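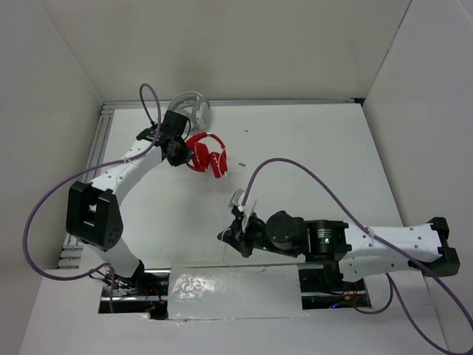 A robot arm is built from the table up. Before any motor turns, somebody has to decide where the arm will stand, how far it has to reach and which way the cables will go. In our workshop in Lirnberg two arms stand at the near side of one white table, and both have the same kinds of parts: white links, black joints, and at the end a black gripper. The purple cable is easy to follow with your finger. On the left arm it makes a narrow loop over the wrist, comes down along the white forearm, where a small pale tie holds it, and then goes out in a wide curve. Why such a long way? A short cable would be tidy, but then the arm bends its elbow and the cable pulls. Let us see how all these parts work together, and at the end you can build a small gripper at home.

Your own arm first

Put your hand flat on the table. Now lift it and touch your nose. How many places in your arm did bend? The shoulder turned, the elbow closed, and your wrist also moved a little, even if you did not notice. A robot arm copies this idea. The stiff pieces between the bending places are called links. The bending places are called joints. A link is like a bone, it does not bend. A joint is like your elbow.

Try one more thing. Hold your elbow tight against your body and try to pick up a pencil from the far side of the table. It does not go. You have still a good hand, but the arm cannot bring it there. For this reason we think about the reach of the arm first and about the hand later.

What is a motor doing in a joint?

In every joint sits a motor. The motors in the toy car and in the fan only have to spin. A motor in a robot joint must do something more difficult: it must turn to the place we want and stay there. If we say 30 degrees, it should go to 30 degrees and hold, also when the gripper is carrying something.

A small sensor in the motor measures where the joint is. The computer compares: where am I, where should I be? If there is a difference, the motor turns a bit. Then the computer compares again. This happens many times in one second, so we see a smooth movement and do not notice all the small corrections.

You can play this with a friend. Close your eyes and hold out your arm. Your friend says "up", "down" or "stop" until your finger points to the door handle. Your friend is the sensor and you are the motor. If your friend speaks too slowly, you will go too far and must come back. Robots have the same trouble. We call it overshoot.

The motor near the base has the hardest work, for it carries all the rest of the arm. The motor in the gripper carries only what it holds. Hold a full water bottle close to your chest, then hold it with a straight arm. The bottle did not become heavier, but your shoulder says something else.

Cables need room

When our group began, we thought cables are the boring part. We mounted the first arm in October, it moved very nicely for 2 minutes, and then a plug came out at the wrist. We pushed it in, and it came out again. The cable was too short for the position when the arm is fully stretched.

Now we do it like this. We switch off the power and move the arm by hand to its most far position. We measure the cable there and add 20 centimeters. Then we fold the arm together and look where the extra cable goes. It must not go between the two sides of a joint, where it can be pinched. A loop is good. A tie on the forearm is good, but do not pull it too tight. On our right arm the purple cable rises in a high arch before it comes down over the forearm, and there it has also its tie.

It looks a little bit like spaghetti, yes. A visitor from the Vukivport school club asked if we will make it beautiful later. Maybe we will, but first it must work.

Things that are easy for you and hard for a robot

A wooden cube is a nice object for a gripper. It has flat sides and does not change its shape. Headphones are much more difficult. They have a curved band and two cups, and on many of them the cups can turn. If the gripper takes one cup, the other may swing or slide away. When you pick up headphones, you feel this in your fingers and move your hand without thinking about it. A simple gripper does not feel, it only opens and closes.

So the person who writes the program must think for the gripper. Where is the best place to hold? From which side do we come? How hard do we squeeze? For red headphones and for grey ones the answer can be different, and the reason is not the color! It depends on how they lie and how thick the band is.

With two arms there is a further question. Both can reach the middle of the table, so they could bump into each other. We have a rule in our program, which has the name Ultavlow: before one arm goes into the middle, the program must look if the place is free. You know this rule from a narrow bridge, where only one car can pass.

Build a cardboard gripper

You need
a piece of strong cardboard
scissors
two paper fasteners (the kind with two legs which you fold open)
a ruler and a pencil
two rubber bands
a sharp pencil or a hole punch
an adult for the holes

1. Cut two strips of cardboard, each 20 centimeters long and 3 centimeters wide.
2. Lay them in the form of an X. The crossing should be in the middle.
3. Ask the adult to make a hole through both strips at the crossing.
4. Push a paper fastener through and open its legs. This is your first joint.
5. Wind a rubber band around the end of each strip, on the side which will hold things. Rubber does not slip so easily as cardboard.
6. Close and open the other two ends with your hand. You are now the motor.

The second fastener is for the people who want more. Cut another strip, make a hole in its end and fix it to the end of one handle. Now you have a link more, and you can push and pull the gripper from farther away.

Test it on an eraser, a sock, a spoon and a ping-pong ball. Write down which was the easiest. In our open afternoon the children made 59 grippers out of old boxes from the Stanciu bicycle shop, and most of them could lift a sock. The ping-pong ball escaped nearly always. One gripper had small cardboard cups glued on the ends, and with this one the ball stayed.

If something does not work

The strips wobble: the hole is too big. Make a new one with a smaller pencil, a bit beside the old one.
The strips do not move: the fastener is too tight. Bend the legs up a little.
The cardboard folds: glue two strips together, or take a box which is thicker.
The thing slips out: move the rubber bands nearer to the tips, or add one more.

Please be careful

A big robot arm is stronger than it looks, and it does not know that your hand is there. In the workshop we keep hands away from the table when the power is on. If we must change something, we switch off first, wait until the arm rests, and then go near. Long hair is tied back, and scarves stay on the hook.

Small words to remember

Link – the stiff part between two joints.
Joint – the place where the arm bends or turns.
Gripper – the hand of the robot.
Sensor – a part that measures something, for example how far a joint has turned.
Overshoot – going too far and having to come back.
Reach – how far the arm can come.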